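What exactly is a dormant microbe owed?

Every few years a sediment core comes up from somewhere cold and a paper follows, saying that the bacteria inside it have been alive the whole time. I have nothing against these papers. I have reviewed two. But I have begun to read the word "alive" in them the way I read "sea view" in a hotel listing.

Take the Skandley cores, which our group at Britach has been arguing over since September. The cells at the bottom of the longest one divide, by the most generous estimate, once every 1000 years. They make just enough energy to mend themselves. Half the department calls this survival. The other half calls it a very slow death with good paperwork, and I have been moving between the two camps depending on who is buying lunch.

My complaint is with how we choose. In a flask, a bacterium is alive if it grows. In mud, it is alive if it doesn't fall apart. In a spore it is alive if it might do something later, a standard I wish my school reports had used. We slide from one test to the next, and then draw a graph as if they shared an axis.

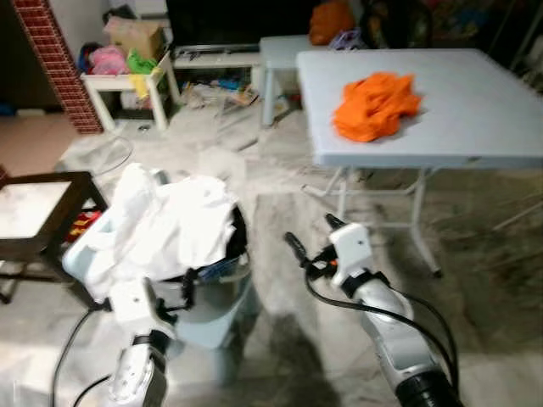

The trouble with waking things up

The usual answer is to feed the cells and see who responds. The Thevar survey did this with 448 samples and got growth in 130 of them, and the figure has been quoted ever since as the living fraction. It is the fraction that liked the broth. Offer a stranger a plate of tripe and you will learn something about the stranger, but I would not sign a death certificate if the plate came back full.

Then there is the matter of time. The Stiltmont protocol stops at 60 days, and as far as I can discover the number was picked to fit a grant report. A cell that has spent longer than the Roman Empire doing next to nothing may not feel bound by our reporting dates. We left a few tubes running past the limit and one of them went cloudy. It may have been contamination — it usually is — but I notice that we only suspect contamination when a result arrives late.

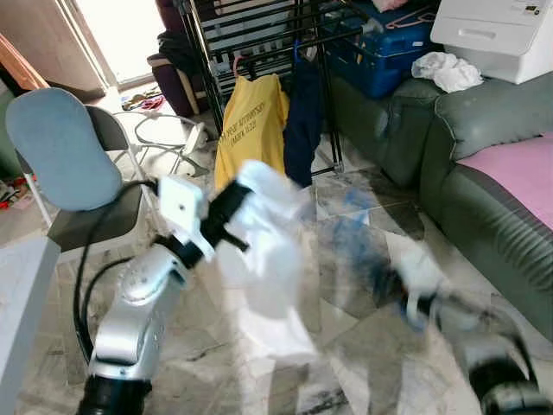

Two arms and a white bag.

I would like us to drop the single word and report what was measured. Say that the membrane was intact. Say that the cell took up labelled carbon, or that it divided, and how long you waited. It makes for a duller title, and the press office will be sad, but the next person to open the freezer will know what we did.

I put this to a departmental meeting and was told it would confuse the undergraduates. They seemed to me to be confused already, and in a fairly promising way.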